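Subject: Re: [Irkby house list] Cleaning the grey sinks
Date: Feb 9, 2024

On the list it was written:

> We moved into the flat in July and the kitchen has a dark grey sink,
> one small basin and one large. Now there is a pale film on it which
> washing-up liquid does not remove. Should I buy the Setidum paste?
> The shop in Warkier has it, but I am afraid of scratches.

Hello all,

I have had the same kind of sink for 3 years, so I can tell you what I do. The film is most probably lime. Our water is very hard, and on a dark colour you see every drop. I would not begin with the paste. I tried it once in a corner and the place stayed dull for a long time.

1. The small basin

I do this one first, with a plain green sponge and a little vinegar in warm water. Wipe under the rim also, there the lime is thickest. Leave it for ten minutes and rinse well.

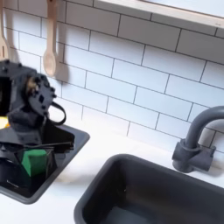
2. The large basin

The same mixture, but you need more of it. Put in the plug and let it stand with the water up to the old line. Please keep the vinegar away from the worktop if you do not know what it is made of.

3. Afterwards

Dry both basins with a cloth every evening. It is boring, but I now need the vinegar only 2 times in a month.

Does anyone know if Lozano still sells the strainers separately? Mine does not close properly any more.

With kind regards from the second floor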